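Report on a Visit to the Open Day at Derer, Flilstead
Introduction to Automation, second-year group project
Group members: Dagim Teshome, Ayana Moges, Kalkidan Gashaw

1. Purpose of the visit

Our course asks each group to visit a workplace or lab where robots are used and to report on one demonstration in detail. We chose the November open day at Derer, a small automation workshop in Flilstead. Our question was how robot arms deal with things that do not keep their shape. In class we had only worked with blocks and bottles.

2. The visit

We arrived at 9:30 and signed in at the front desk. Natnael Negussie met us there and gave a short safety talk. Visitors had to stay behind the yellow floor tape and keep bags off the benches. After that we could move between stations in any order. Most visitors went to the palletizing line first, so we started with the cloth handling station, run by Tullio Piras.

3. The cloth handling station

The station has 2 arms fixed along the front of a white tabletop, with walls on the other sides. Each arm has its own gripper and they share the space in the middle. Mr. Piras explained that sharing the space is the hard part of the setup. Each arm has to reach the cloth without getting in the way of its partner.

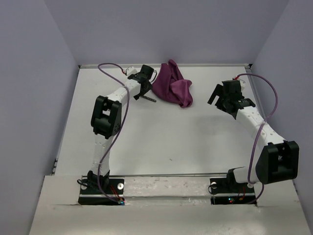 Figure 1. The two arms with the purple cloth at the back of the table.

The task shown to visitors is to pick up a bunched cloth and spread it out. Mr. Piras told us the cloth is put down in a different heap each time on purpose. A program that repeats the same path would be no use, because the folds are never in the same place twice. The station keeps a log of all attempts. On the day of our visit the log stood at 1448 attempts, and 745 of them were marked as good. An attempt is marked good if the cloth ends up flat enough for a person to fold it without straightening it first.

Kalkidan asked why the number was not higher. The answer was that most failed attempts go wrong at the first grasp. If the gripper takes too much cloth, the layers come up together and the cloth cannot be opened. If it takes too little, the cloth slides out when the arm lifts.
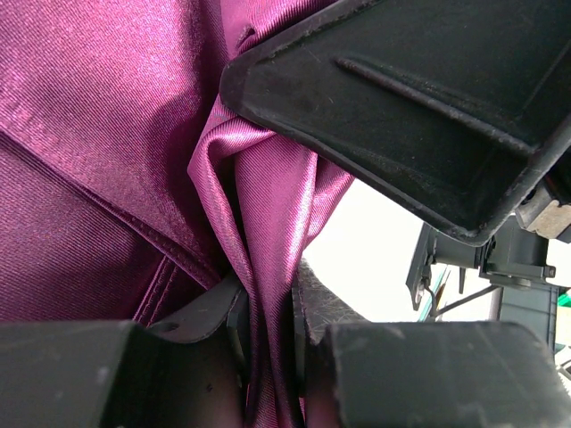 Satin is harder than cotton for this reason, according to Mr. Piras. The surface is smooth, so the grip has to be firm, but a firm grip also creases the fabric. His team tried several finger pads before settling on the current ones. He also said seams matter more than we would expect, as a seam is stiffer than the rest and changes how the cloth hangs.

4. Other stations

We spent less time on the rest. The palletizing line, named Feyisa, moved 58 boxes during the run we watched. It was much faster than the cloth station, but every box was the same size. There was also a sorting table built with a partner firm, Vikuvdale, which was stopped for repair while we were there.

5. What we learned

Ayana had expected the arms to be the main cost and the main problem. After the visit we think the grasp and the choice of finger material deserve more attention in our own design. We also need to write down what counts as a good attempt before we start testing. In our last lab we decided that afterward and our results were hard to compare.

We did not get to ask how long one attempt takes on average. Dagim has written to Mr. Negussie about this and we will add the answer to the appendix if it arrives before the final version is due.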